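Sorting: Putting Things Where They Belong
Discovery Pages for Younger Visitors
Zikuvden Children's Museum, Learning Department

What is sorting?

Sorting means putting things into groups. The things in each group have something in common. They may be the same colour, the same size or the same shape, or they may be used for the same job. People sort things every day. Socks are sorted into pairs, letters are sorted by street, and books in a library are sorted so that readers can find them again.

A person who sorts must first choose a rule. A rule is a short sentence that tells you where each thing goes. "All the long ones go here" is a rule. "All the nice ones go here" is a poor rule, as two people may not agree about what is nice.

How does the museum sort?

The museum owns 2,663 small objects that may be handled by children. Of these, 2,595 are kept in the Handling Store on the ground floor. The others travel to schools in the Plovska district in wheeled trunks.

Every object has a number and a home. The home may be a drawer, a shelf, a tray or a bin. When an object has been used in a lesson, it is returned to its home on the same day. The wooden pieces have their own cupboard, which holds 628 sticks, blocks, pegs and beads. Children who visit in June are invited to help with the yearly check of this cupboard.

Why are containers useful?

Small things roll, slide and fall. A container has sides, and the sides keep a group together. It also keeps one group away from the next. If you sort buttons on a bare table, a single sneeze may mix them all up again.

Different containers suit different things. A jar with a lid is good for beads. A shallow tray is good for shells, as they can be seen without being picked up. An open box is good for anything that must be reached quickly. A box with holes in its sides lets air pass through and weighs less than a solid one. A box with handles is easier to carry.

Some containers are see-through. Looking through the side saves time when many boxes stand together on a shelf.

Words to know

Group: things that have been put together because they share something.
Rule: the sentence that tells you where each thing goes.
Rim: the top edge of a container.
Translucent: letting some light through, but less clear than window glass.

Sorting sticks

Sticks are good objects for a first lesson in sorting. They can be grouped by length, by thickness or by colour. Begin by laying out your containers in a row, with a small gap between one and the next, and leave a clear space in front of them for working. Three translucent grey bins in a line are enough for a first try, and a white board underneath makes brown sticks easy to see. A long, thin stick may not lie straight along a bin, but it can often be laid diagonally, from one corner towards the other, as the stick in the left-hand bin has been.

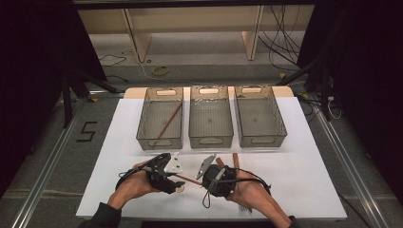

Try it yourself

You will need three open boxes and a handful of clean sticks, pencils or drinking straws. Please ask an adult before collecting sticks outdoors.

1. Put the boxes in a row.
2. Choose a rule and say it aloud.
3. Pick up one stick at a time and place it in the correct box.
4. Ask a friend to look at the boxes and guess your rule.
5. Empty the boxes and sort again with a new rule.

If a stick does not seem to fit any group, the rule may need to be changed. Museum staff often have to do this when a new object arrives.

Visiting the Handling Store

School groups are admitted by appointment. Each group of children must be accompanied by 2 adults. Bags and coats are to be left in the Priedītis Room. Bookings for the spring term open on 8th January and may be made at the front desk.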